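Canola's off, finally. Quick update before I fall asleep at the keyboard.

We left 6 strips untreated in the back paddock this year - no seed dressing at all. Joyce Mohamedi talked me into it back in June when the flea beetle traps were looking pretty quiet. Dug some plants up as we went. Roots on the bare strips were shorter, bit of browning near the crown, but not the disaster I'd braced for.

Yield gap was 30 kilos a hectare. Thats it. Dressing the whole lot cost me just over 2,000 dollars so you do the maths.

One year though. Dry spring. Wouldn't bet the farm on it.
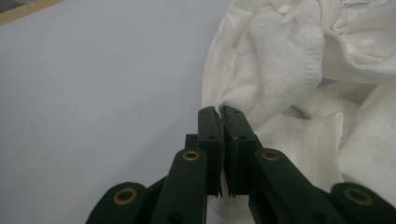

Zsolt Halász reckons his heavier dirt up at Wadow would of been a different story, and he's probably right. Going to run the strips again next season, wider this time, and on the wet corner too. More when the oil tests come back.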